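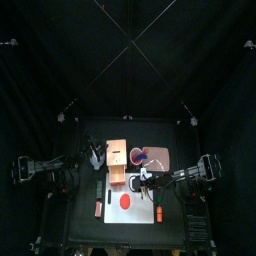

Shufen Fu wrote on Wednesday to say the evening pottery class is the best thing to hit Cullow in years, and could we please run it past July?

Cullow pottery classes, progress report
July – by Tianyou Kong

I'd love to! We've used 70 percent of the grant, mostly on clay and kiln repairs, and 2 more glazing nights are booked. Six people are on the waiting list. The Zultthorpe group still owes us shelving – I'll chase them.

Contact: Tianyou Kong, Cullow | © Cullow Pottery | Back to top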